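Angate Housewares Help Desk
Ticket 213: Red table felt, fuzz coming off on foil-wrapped sweets
Status: Open, waiting on customer
Opened: 22 January 2019
Handled by: Bianca Roman

From Ramesh Kanaujia

Hello there, and I hope you are all keeping warm. I bought a length of your red felt, the Crăciun one, back in November, for the long sideboard in our front hall. It is a lovely red and I want to say that first, because I know people only write in when they have something to grumble about! My wife had it down all through the holidays and liked it so well that she won't hear of putting it away until spring.

My trouble is with the fuzz. We keep sweets out on it, the round ones in colored foil, straight on the cloth with no dish, because that is how my mother-in-law always did it and the children like to help themselves. Every time somebody picks one up there are little red hairs on the foil. They get down into the creases and you can't wipe them out, you have to pick at them. My granddaughter unwrapped one last week and ended up with a hair on the chocolate itself, and she is seven and has not let me forget it.

I have tried shaking the cloth out on the back step (twice) and I have tried a clothes brush. The brush made it worse. Is there something I should be doing, or did I get a bad piece? I still have the paper label, which says Hudik on the back, if that helps.

With thanks,
Ramesh

Reply from Bianca Roman

Hi Ramesh,

Thank you so much for such a nice letter, and please tell your granddaughter we are sorry about the chocolate. I'm glad the red is holding its own in the hall. It's one of my favorites too, and I had it on my own table until a week or so ago.

Hudik is our name for the softer of the two finishes, and it does shed more than the smooth one when it's new. Some of that is just leftover fiber sitting on top from when the cloth was cut, and once it's gone it's gone. A brush with stiff bristles tends to lift new fibers along with the old ones, so I'd put the clothes brush back in the closet for now.

Could you try this for me?

Lay the cloth flat on a bed or a clean floor. Go over it with a sticky lint roller, always in the same direction, and change the sheet as soon as it stops grabbing. Do the back as well, people forget the back. Then put it in the dryer by itself on the no-heat setting for 17 minutes with a slightly damp white washcloth, and clean the lint screen when you're done. Please don't wash it, as the red can run and the felt will shrink.

After that, put it back on the sideboard, leave a few sweets on it overnight, and let me know how they look in the morning.

Warmly,
Bianca

From Ramesh Kanaujia

Dear Bianca,

I followed your instructions to the letter, except that our dryer only goes in steps of five, so it had 20. I went through a whole lint roller and part of my daughter's. The lint screen came out looking like a red mitten. I do feel it is better. The sideboard itself is cleaner, and there is much less on my sleeves when I reach across for the mail.

The sweets are harder to judge. I put out a small handful, some smooth and some quite crumpled (we buy them loose, so they get knocked about in the bag), and the smooth ones seemed fine to me. The crumpled ones I am less sure of, and my eyes are not what they were.

I should also own up that we have a wool runner in the same closet and the two of them were rolled up together until Thanksgiving. My wife says that is the whole story and I may as well stop bothering you.

Ramesh 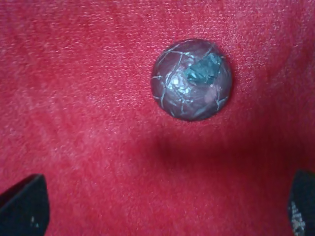

Page 2

Reply from Bianca Roman

Hi Ramesh,

You're no bother at all, and your wife may well be on to something! Wool will hand its fuzz over to anything it's rolled up with. What color is the runner?

Thank you for the picture. I can see the fine, fuzzy surface of the felt very well, with the little pinkish spots where loose fibers catch the light, so there's still some to come off. The purple foil with the bit of teal is just the kind I'd worry about, with so many creases for a hair to settle into. I wouldn't want to say from a picture whether that one is clean, so please have your daughter look one over under a good lamp.

I'd do one more round with the roller, no dryer this time. I've also asked our Sirimbridge warehouse to hold a piece of the smooth finish in the same red, cut to your size, in case you'd like to swap. There's no charge, and you can take until the end of next month to decide. Until then a shallow glass dish under the sweets would keep the peace with your granddaughter.

I'll leave the ticket open. Just reply to this message with the runner color and the length of your sideboard.

Bianca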